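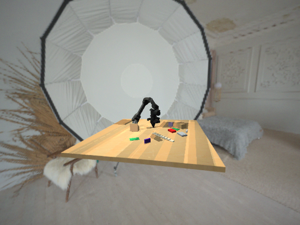

두 단계 인증 앱이 있던 휴대폰을 초기화한 후 메일 계정에 들어갈 수 없습니다

Spyros Leka
작성: 오후 11시 무렵 · 분류: 계정 및 로그인

안녕하세요. 저는 한국에서 산 지 6년이 되었고, 한국어는 아직 배우는 중입니다. 문장이 어색하면 미리 양해를 부탁드립니다.

제 문제는 다음과 같습니다. 저는 Goreo 메일을 오래 사용하고 있습니다. 비밀번호는 정확히 알고 있습니다. 그런데 지난 1월에 휴대폰의 저장 공간이 부족해서 공장 초기화를 했습니다. 사진과 연락처는 백업했지만, 인증 앱(Brumach 인증기)은 백업하지 않았습니다. 앱을 다시 설치했더니 목록이 비어 있었습니다. 그래서 로그인할 때 비밀번호까지는 통과하지만, 그다음에 나오는 여섯 자리 숫자를 입력할 수 없습니다.

제가 지금까지 시도한 것을 적겠습니다.

첫째, "다른 방법으로 인증"을 눌렀습니다. 문자 메시지로 받기가 나오지만, 등록된 번호가 예전 번호입니다. 끝자리가 19인 번호인데 통신사를 바꾸면서 해지했습니다.

둘째, 복구용 이메일로 받기를 눌렀습니다. 복구용 이메일은 제가 전에 다니던 회사 Sturmont의 주소입니다. 퇴사했기 때문에 이 주소도 열 수 없습니다.

셋째, 비밀번호 재설정을 해 보았습니다. 새 비밀번호를 만들기 전에 똑같이 여섯 자리 숫자를 요구합니다. 그래서 같은 자리로 돌아왔습니다.

넷째, 복구 양식을 제출했습니다. 두 번 제출했고 두 번 모두 "본인임을 확인할 수 없습니다"라는 답을 받았습니다. 두 번째는 PC방에서 제출했습니다. 집 인터넷이 그날 안 되었습니다.

한 가지 희망이 있다면, 오래된 노트북의 브라우저에서는 메일이 아직 열려 있습니다. 메일을 읽고 보낼 수는 있습니다. 하지만 보안 설정에 들어가려고 하면 다시 인증을 하라고 합니다. 이 노트북도 언젠가 로그아웃될까 봐 걱정됩니다. 은행 알림과 체류 관련 서류가 모두 이 메일로 오고 있어서 새 계정을 만드는 것은 마지막 방법으로 남겨 두고 싶습니다.

복구 양식을 다시 쓰면 횟수 제한이 있습니까? 그리고 노트북이 열려 있는 것을 이용할 수 있는 방법이 있습니까? 읽어 주셔서 감사합니다.

답변

느린거북
등급: 길잡이

일단 노트북에서 로그아웃하지 마세요. 쿠키 삭제도 하지 마시고, 브라우저 청소해 주는 프로그램이 깔려 있으면 자동 실행을 꺼 두세요. 시크릿 창 말고 원래 쓰던 창 그대로 두시면 됩니다.

순서대로 적어 볼게요.

1. 메일 백업부터 하세요. 중요한 메일은 하나씩 열어서 PDF로 저장하거나, 다른 메일 주소로 전달하시면 됩니다. 전체 내려받기 메뉴는 인증을 다시 요구할 가능성이 높으니까 급한 서류부터 손으로 옮기는 편이 빠릅니다.

2. 메일함에서 "백업 코드" 또는 "복구 코드"로 검색해 보세요. 두 단계 인증을 처음 켤 때 코드 10개를 보여 주는데, 그때 파일로 저장하거나 자기한테 메일로 보내 놓고 잊어버리는 분이 많습니다. 노트북 다운로드 폴더에도 텍스트 파일이 있는지 보세요. 문서 폴더, 바탕 화면도요. 코드는 하나만 있어도 됩니다. 한 번 쓴 코드는 다시 못 씁니다.

3. 없으면 복구 양식을 다시 내야 하는데, 꼭 그 노트북으로, 집 인터넷에서 내세요. PC방에서 내신 건 처음 보는 기기에 처음 보는 위치라서 불리했을 거예요. VPN도 끄시고요.

4. 양식에 계정 만든 시기를 적는 칸이 있죠? 받은 편지함을 맨 끝까지 내려서 제일 오래된 환영 메일 날짜를 보고 쓰세요. 기억으로 쓰면 보통 한두 해씩 틀립니다. 예전에 쓰던 비밀번호를 묻는 칸도 비워 두지 말고 생각나는 대로 쓰세요.

5. 연락받을 주소는 지금 확실히 열리는 주소로. 회사 주소 쓰시면 안 됩니다.

횟수 제한은 공식 안내에서 숫자로 본 적은 없습니다. 다만 짧은 시간에 계속 내면 양식이 잠시 막힙니다. 한 번 내고 답을 받은 다음에 며칠 두었다가 다시 내세요.

이 답변에 달린 댓글

Spyros Leka: 자세한 설명 감사합니다. 다운로드 폴더를 찾아보았지만 코드 파일은 없었습니다. 환영 메일은 찾았습니다. 제가 양식에 쓴 연도와 2년이나 차이가 있었습니다. 서류 메일은 오늘 밤에 먼저 저장하겠습니다.

느린거북: 연도 차이가 컸네요. 그럼 다시 내 볼 만합니다. 양식 내기 전에 답변 내용을 메모장에 미리 써 두세요. 중간에 시간 초과되면 처음부터 다시 써야 합니다.

답변

ppang2

저도 그랬는데 그냥 새로 팠어요 ㅠㅠ 고객센터 전화는 안 받아요. 인증 앱 지우지 말걸...

이 답변에 달린 댓글

느린거북: 질문하신 분은 아직 열린 노트북이 있으니까 새로 만드는 건 나중 얘기예요.

답변

Stoyanova
등급: 일반 회원

저도 한국어가 모국어가 아니라서 천천히 쓰겠습니다. 위의 답변에 빠진 것을 조금 더하고 싶습니다.

예전 회사의 주소에 대해서입니다. 퇴사한 회사의 전산 담당 부서에 문의하면, 드물지만 도와주는 경우가 있습니다. 저는 전 직장에 이렇게 썼습니다. "제 개인 계정의 복구 메일이 회사 주소로 되어 있습니다. 인증 메일 한 통만 확인해 주실 수 있습니까?" 담당자가 신분증 확인을 한 후에 저와 통화하면서 도와주었습니다. 회사 규정으로 거절당할 수도 있습니다. 거절해도 이상한 일은 아닙니다. 주소가 이미 삭제되었으면 이 방법은 쓸 수 없습니다.

예전 전화번호는 추천하지 않습니다. 해지한 번호는 시간이 지나면 다른 사람에게 갑니다. 그 번호로 인증 문자를 보내면 모르는 사람이 숫자를 받습니다. 비밀번호를 모르면 들어올 수 없지만, 그래도 여러 번 누르지 않는 것이 좋습니다. 계정이 복구되면 이 번호를 가장 먼저 지우십시오.

그리고 조심할 것이 하나 있습니다. 이런 글을 올리면 "계정을 대신 복구해 드립니다"라는 쪽지가 올 수 있습니다. 저도 받았습니다. 돈을 먼저 보내라고 하고, 나중에는 비밀번호도 물어봅니다. 답장하지 말고 신고 버튼을 누르십시오. 인증 숫자도 다른 사람에게 알려 주면 안 됩니다.

복구된 후에 할 일도 적습니다. 인증 앱을 새로 등록하고, 앱의 백업 기능이 있으면 켜십시오. 백업 코드는 새로 만들어서 종이에 인쇄하십시오. 저는 여권과 같은 서랍에 넣었습니다. 복구용 이메일은 회사나 학교가 아닌 개인 주소로 바꾸십시오. 은행에는 새 주소를 추가로 등록할 수 있는지 물어보십시오. 제 은행은 창구에 가야 바꿀 수 있었습니다.

이 답변에 달린 댓글

Spyros Leka: 쪽지가 벌써 하나 왔습니다. 신고했습니다. Sturmont에는 내일 오전에 문의해 보겠습니다.

Spyros Leka: 결과를 적습니다. Sturmont에서는 제 주소가 삭제되었다고 했습니다. 그래서 노트북으로 집에서 양식을 다시 제출했고, 환영 메일의 날짜를 그대로 썼습니다. 이번에는 거절이 아니고 "검토 중"이라는 메일이 왔습니다. 며칠 기다린 후에 재설정 링크를 받았고, 지금 보안 설정에 들어갈 수 있습니다. 예전 번호는 지웠습니다. 두 분께 깊이 감사드립니다.

느린거북: 잘됐네요. 백업 코드 인쇄하시고, 글 상태를 해결됨으로 바꿔 주세요.

Spyros Leka: 네, 바꾸었습니다. 프린터가 없어서 코드는 우선 손으로 썼습니다. 숫자 0과 영어 O가 비슷해서 두 번 확인했습니다.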